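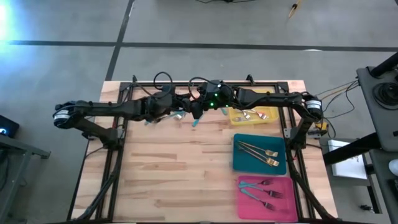 Besteck, Kabel, Kisten: Aufräumen am Holztisch

In den letzten Wochen habe ich am großen Tisch im Erdgeschoss viel sortiert. Angefangen hat es mit dem Besteck, danach kamen die Kabel dran, und am Ende habe ich mich noch mit der Tischplatte beschäftigt. Ich schreibe das vor allem für mich auf, weil ich beim letzten Mal nicht mehr wusste, welches Öl ich genommen hatte und was in welche Kiste gehört. Vielleicht hilft es jemandem, der ähnlich wohnt und arbeitet wie wir, also mit einem Tisch für alles.

Der Tisch

Die Platte besteht aus hellen und honigfarbenen Holzstreifen, wie man sie von Küchenarbeitsplatten kennt. Gekauft haben wir sie bei Valgate in Skusteleck, als Restposten für 179 Euro. Das war damals nicht der billigste Preis, aber die Platte lag gerade und hatte keine offenen Fugen. Mehr wollte ich nicht.

Ich mag an so einer Fläche, dass man kleine Teile gut darauf sieht. Eine Schraube auf dem grauen Betonboden ist weg, sobald sie fällt. Auf dem Holz findet man sie wieder. Der Nachteil ist, dass man auch jeden Krümel und jeden Ring von einer Kaffeetasse sieht.

Der Boden drumherum ist mit schwarzem Klebeband markiert. Beim Wischen muss man aufpassen, dass man nicht gegen die Kanten vom Band arbeitet, sonst löst es sich und zieht Staub. Ich wische immer an den Streifen entlang. Das dauert etwas länger, aber ich habe keine Lust, das Band jedes halbe Jahr neu zu kleben.

Das Besteck mit den türkisen Griffen

Wir haben drei Sorten Besteck im Haus. Das schwere aus Metall von meinen Großeltern, ein gemischter Haufen aus verschiedenen Haushalten und das leichte mit den türkisen Griffen. Das türkise ist das, was immer irgendwo herumliegt, und es ist auch das, was ich am liebsten benutze. Die Griffe sind gut zu sehen, sie liegen ordentlich in der Hand, und wenn beim Mitnehmen etwas fehlt, merkt man es schnell.

Sortiert wurde es bisher gar nicht. Es lag im Besteckkasten quer durcheinander mit dem Rest, und wer ein Messer wollte, hat so lange gewühlt, bis eins oben lag. Jetzt mache ich es so: Alles kommt einmal auf den Tisch, wird einzeln hingelegt und dann nach Art in die Schalen geräumt. Einzeln hinlegen klingt umständlich. Es geht aber schneller, als aus dem Haufen zu greifen, denn dort verhaken sich die Gabeln ständig.

Ein paar Dinge, die ich mir dabei angewöhnt habe:

Griffe in eine Richtung. Wenn die Griffe alle zu mir zeigen, muss ich beim Einräumen nichts mehr drehen.

Erst die großen Teile, dann die kleinen. Die Teelöffel verschwinden sonst unter den anderen.

Stumpfe Messer gleich aussortieren. Sie wandern in die Bastelschublade, zum Öffnen von Farbdosen sind sie noch gut.

Nichts stapeln, was noch feucht ist. Das gilt bei Metall sowieso und bei Griffen, in die Wasser laufen kann, erst recht.

Für die Schublade selbst hatte ich einen Einsatz von Caruso bestellt, der zwei Zentimeter zu breit war. Das war mein Fehler, ich hatte außen gemessen und die Stärke der Seitenwände vergessen. Die Rückgabe hat geklappt, aber ich habe danach keinen neuen gekauft. Einfache Schalen tun es auch. Man kann sie herausnehmen, auskippen und unter den Wasserhahn halten, und wenn sich die Menge ändert, stellt man sie um.

Das Metallbesteck der Großeltern habe ich übrigens in den Schrank im Flur gelegt. Ich benutze es zweimal im Jahr, dafür braucht es keinen Platz in der ersten Schublade. Vom gemischten Haufen ist die Hälfte zum Flohmarkt gegangen. Bei den Kuchengabeln habe ich länger überlegt. Sie sind geblieben, obwohl ich selten Kuchen backe.

Die Flachbandkabel

Kabel sind bei mir ein eigenes Kapitel. Runde Kabel wickle ich auf, mache einen Klettstreifen drum, und das war es. Bei den grauen Flachbandkabeln geht das schlecht. Wickelt man sie eng, bekommen sie Knicke und liegen danach nie wieder richtig glatt. Legt man sie lose in die Kiste, schieben sie sich ineinander, und man zieht immer drei heraus, wenn man eins braucht.

Tahsin Jayawardena aus dem Nachbarhaus hat mir gezeigt, wie er es macht. Er faltet sie in weiten Schlaufen, ohne die Bögen flachzudrücken, und legt einen Papierstreifen um die Mitte. Auf den Streifen schreibt er die Länge. Meine sind entweder 60 oder 110 Zentimeter lang, ich muss also gar nicht messen, man sieht den Unterschied auch so. Ich schreibe es trotzdem drauf, damit andere es auch finden.

Vor dem Falten lasse ich die Kabel eine Weile flach auf dem Tisch liegen. Ob das etwas bringt, weiß ich nicht sicher. Mir kommt es so vor, als ließen sie sich danach leichter legen, aber ich habe es nie verglichen. Auf jeden Fall sieht man dabei, ob irgendwo eine Kante eingerissen ist. Solche Stücke behalte ich nicht. Früher habe ich sie zurückgelegt mit dem Gedanken, den heilen Teil irgendwann zu verwenden, und dann hatte ich beim nächsten Mal wieder ein kaputtes Kabel in der Hand.

Für die Kabel und den übrigen Kleinkram stehen rechts am Tisch Kunststoffkisten in verschiedenen Farben, eine gelbe, eine blaugrüne und eine in Magenta. Die gelbe ist leicht durchscheinend, und ich hätte im Nachhinein lieber alle so gekauft. Bei den anderen muss man von oben hineinschauen.
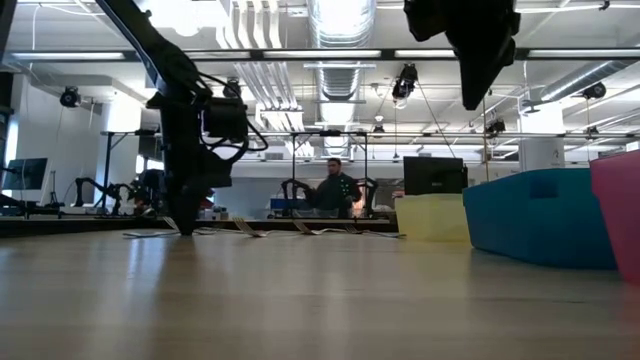

Was in welche Kiste kommt

Die Aufteilung habe ich zweimal geändert. Zuerst wollte ich nach Material sortieren, also Metall, Kunststoff und Rest. Das hat nicht funktioniert, die Restkiste war nach kurzer Zeit voll und die anderen fast leer. Dann habe ich nach Räumen sortiert. Das war besser, nur liegen bei uns viele Sachen mal hier und mal dort.

Jetzt gilt Folgendes. Gelb ist für alles, was noch in dieser Woche gebraucht wird. Blaugrün ist für Sachen mit festem Platz, die nur noch zurückgetragen werden müssen. Magenta ist für alles, worüber ich noch entscheiden muss: verschenken, reparieren oder wegwerfen. Wenn Magenta voll ist, wird entschieden, vorher nicht.

Ich habe die Kisten bewusst nicht beschriftet. Die Farben merkt man sich schnell, und Etiketten gehen beim Auswaschen ab. Wer neu dazukommt, fragt einmal und weiß es dann. Einen Zettel mit der Regel habe ich innen an die Schranktür geklebt, der reicht.

Beim Ausräumen der Magentakiste lag zuletzt folgendes drin: ein Türstopper, zwei Netzteile ohne Gerät, ein halbes Kartenspiel und eine Taschenlampe, bei der der Deckel vom Batteriefach fehlt. Die Netzteile habe ich zum Wertstoffhof gebracht. Die Taschenlampe liegt noch da, weil ich glaube, den Deckel irgendwo gesehen zu haben.

Die Platte pflegen

Im Juni habe ich die Platte zum letzten Mal geölt. Genommen habe ich das Hartöl von Totard, die kleine Dose, farblos. Vorher habe ich mit feinem Papier angeschliffen, immer in Richtung der Streifen, und den Staub mit einem leicht feuchten Tuch abgenommen. Danach muss das Holz vollständig trocknen, sonst gibt es Flecken.

Das Öl trage ich dünn mit einem Baumwolllappen auf, lasse es eine Viertelstunde einziehen und nehme den Überschuss mit einem zweiten Lappen ab. Am nächsten Tag das Ganze noch einmal, noch dünner. Die Lappen breite ich draußen zum Trocknen aus. Zusammengeknüllt können sie sich selbst entzünden, das steht auch auf der Dose, und ich halte mich daran.

Vor zwei Jahren hatte ich zu viel Öl genommen. Die Fläche hat tagelang geklebt, und an einer Stelle sind Fusseln von einem Pullover hängen geblieben. Ich musste dort mit Papier und Geduld nacharbeiten. Zum Polieren hatte ich mir damals sogar 2000er Schleifpapier gekauft, das war für einen Arbeitstisch unnötig. Die Bögen liegen noch im Regal, vielleicht nehme ich sie mal für die Küchenmesser.

Im Alltag reicht ein Tuch mit warmem Wasser. Spülmittel nur, wenn wirklich etwas Fettiges darauf war. Kaffeeränder gehen meistens weg, wenn man sie gleich wegwischt. Gegen die älteren hilft nur Schleifen, und das mache ich dann beim nächsten Ölen mit.

Noch offen

Die runden Kabel habe ich diesmal nicht angefasst, die sind als Nächstes dran. Außerdem fehlt mir eine flache Schale für die Teelöffel. Wer eine übrig hat, nicht höher als vier Zentimeter, kann sich gern melden.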